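Jardine Shared Lab, Working Group on Good Practice for Bench Robots
Minutes of the August meeting

Present: Maribel Bermúdez (chair), Dean Blackburn, Ilir Grgić, Ulises Giraldo
Apologies: Wálter Betancur, who sent written comments on item 3
Minutes taken by Dean Blackburn

1. Welcome and last month's minutes

Maribel welcomed everyone and thanked Ulises for the lemon cake, which did a good deal to get us going. The previous minutes were accepted with one correction: the training session at the Immont building was run by Ilir and not by me, and I'm sorry to have taken the credit for it.

2. Speed limits with people at the bench

We picked up the discussion where we left it. The draft rule says that an arm may run at no more than 15 percent of its rated speed while anyone is inside the taped line, and at 40 percent when the line is clear and the operator is at the controls. Ulises wondered whether the lower figure would make the long dilution runs drag on past supper, and Ilir said, kindly but firmly, that he would sooner wait for a plate than explain a bruise. After a good long talk, with several detours, we agreed to keep both figures and look at them again once the Plalach group has lived with them for a while.

Agreed: wording stands as drafted.

3. Handling pipettes and tips

This took up most of our time, as we all suspected it would. The present text only says that hand tools should be "stored safely," and Maribel felt that a newcomer could read that any way they pleased. Wálter's comments asked for a proper parking place to be named for every tool the gripper is allowed to pick up, and for the approach to be made with the fingers open and at low speed. Ilir added that a pipette ought to hang clear of the table at all times, so that the end never rests on cloth that other people have been leaning on.

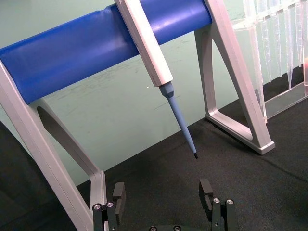 With the pipette hung over the blue bar between its two stands, and the tip rack standing close by on the right, we had something real to argue over, and the wording came much more easily. The group settled on the following text for the guide:

"A pipette that is to be handled by a robot shall hang from a fixed support with its lower end clear of the work surface. The gripper shall be fully open before it comes near the tool. Tip racks shall have a marked place on the bench, and the operator shall check that place before each run."

Ulises asked whether "marked" has to mean tape, as tape doesn't hold well on fabric. Maribel suggested we leave the method to each lab and simply insist that the mark can be seen from the operator's chair. Everyone was happy with that.

Action: Ulises to try 2 kinds of marker on black cloth and bring them to the next meeting.

4. The sign-off sheet

Ilir passed out the new version of the sheet from Romico, which is a great improvement and fits on one side of paper at last. There was warm agreement that the stop button test belongs at the very top. I asked for a line where the operator can write down anything odd, however small, and Ilir will add one.

Action: Ilir to send the revised sheet to all members.

5. Any other business

Maribel has been asked to speak about the guide at the Plalach open evening, where they expect 80 guests, and she would be very glad of company. Dean offered to come along and carry the handouts.

The next meeting will be in the same room at the usual hour. Wálter has promised to bring the coffee.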